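Grarngate 55+ Owners Board > Fees and Rules > Transfer fee at closing, does everyone pay it?

biren_lane58
Posted April 29, 2019

We have an offer in on a resale in Grarngate, the two bedroom plan on the north side. The closing estimate came back with a line for a "community transfer fee" of $2,000. Our agent says it is normal and the buyer pays. The listing did not mention it. Is this a one time charge, and has anyone gotten the seller to cover it?

clerbycorner
It is one time. We paid it when we bought. It goes into the reserve fund for the roofs on the clubhouse and the pool building, plus repaving. You will not see it again unless you buy a second place here.

As for the seller paying, it is whatever you put in the contract. The association does not care who writes the check.

mesquite_ed
Clerby is right that it's one time but the rules say buyer pays. Section 7 of the declaration. I would not count on the seller picking it up. Ours laughed.

clerbycorner
Section 7 says the fee is due from the buyer "unless otherwise agreed by the parties." I have it open right now. People skip the second half of that sentence.

mesquite_ed
OK, I stand corrected on the wording. Still have not met a seller who did it.

patio_wren
Our seller paid half. The house had been on the market for 90 days and they wanted out before summer. If yours is a new listing you have less room.

Also ask for the resale packet now if you don't have it. It has the budget, the last reserve study and any pending assessments. Shahbazi Management puts it together and they are not fast. We asked in early February and had to push our closing back a week waiting on it.

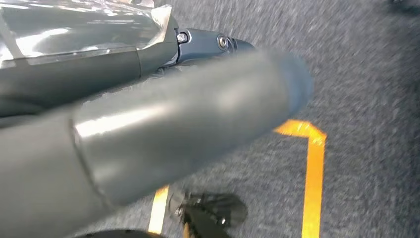
One more thing on the packet. Check that the monthly dues figure is the current one. Ours had the old rate on the summary page and the new rate in the budget, and the lender used the wrong one. It got fixed but it took several phone calls.

biren_lane58
Thanks. We don't have the packet yet. The agent said it comes after inspection.

patio_wren
It can come before. You just have to order it and pay for it. I would not wait.

golfcart_gray
I'm going to disagree with the general mood here. $2,000 is high. My sister's place in Biren Ridge charges a fraction of that and their pool looks better than ours. People here pay it and shrug.

clerbycorner
Biren Ridge also had a special assessment for their streets. You pay up front or you pay later.

golfcart_gray
Or the money gets managed better and you pay less both times. I have asked at two meetings how much of the fee goes to Shahbazi for "processing" and did not get a number.

mesquite_ed
The processing charge is separate. It should be its own line on the estimate. If it isn't, ask the escrow officer to break it out.

biren_lane58
Looked again and there is a separate line for "document and processing," so that answers that. We are going to ask the seller for half and order the packet tomorrow. Does the packet say how many guests you can have and for how long? We have grandkids who come for a good part of the summer.

patio_wren
Yes, it's in the rules booklet at the back. Pool hours for kids are in there too. Read those before you promise them anything.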